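Home gym check, January 3, 2018

I do this walk-through of my garage gym twice a year, now and again in July, and I type my comments in as I go so I can yell at myself later.

[ ] Floor mats flat, no curled corners. Mostly OK! One corner by the door is lifting (my toe found it first), so it needs new tape.

[ ] Floor marks still readable. Fine for lunges, and I may redo the ladder squares while I'm at it.

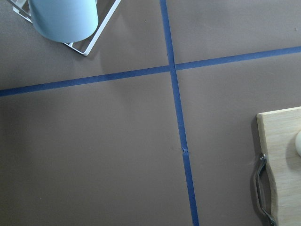 Blue tape lines on brown paper

[ ] Dumbbell collars tight. Two loose ones on the Karo set. Tightened both, will look again before I press anything over my face.

[ ] Bench bolts snug, pad not sliding. The Drotalen bench still creaks on incline, but the bolts are good and the pin seats all the way.

[ ] Cable and pulley. No frays. I went over all of it with a rag, and if the rag snags anywhere, the cable goes in the trash.
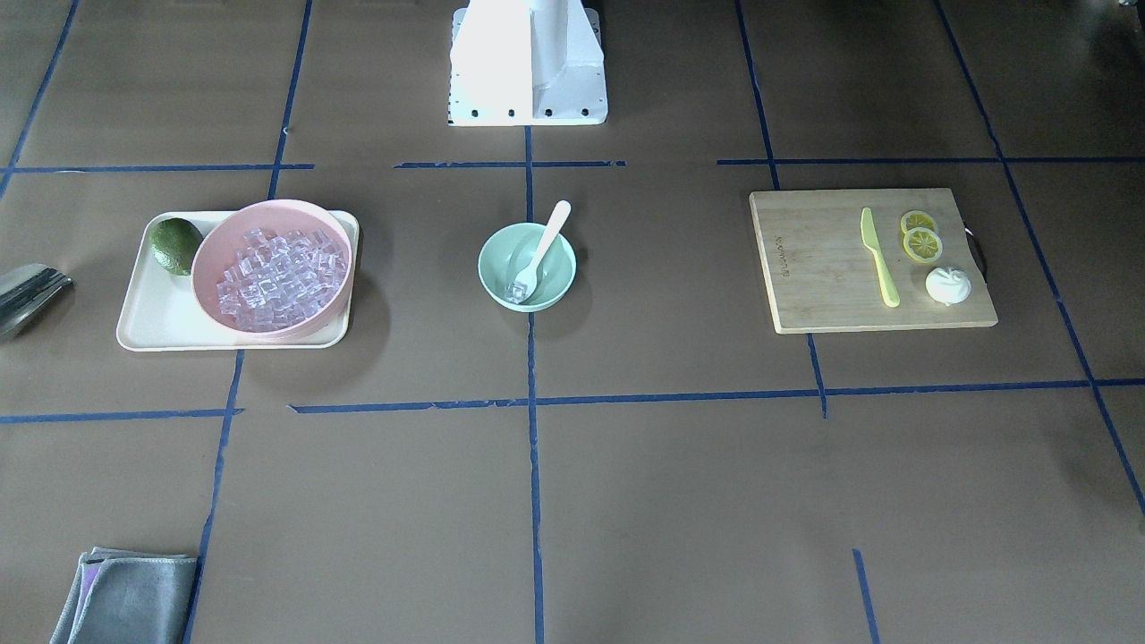 [ ] Resistance bands. Stretch each one slowly and look for little white cracks. I tossed 3 of them, which hurt, but a band snapping at your shins hurts more.

[ ] Rower. The Sunidano log says oil the chain every 1000 minutes and I was way past that. Oiled it, wiped it, felt guilty.

[ ] Clear space behind the treadmill. FAIL. There was a laundry basket there. Moved it!

[ ] Phone within reach when lifting alone. Yes, on the shelf.

Still to do: mat tape, and a new safety clip for the treadmill.

Comments

khalaf_lifter: Check the bench feet too, mine lost a rubber cap and slid on me.

rowgirl2000: Same rower, same guilt. What oil do you use?

garagegains: Adding the rag trick to my list, thanks!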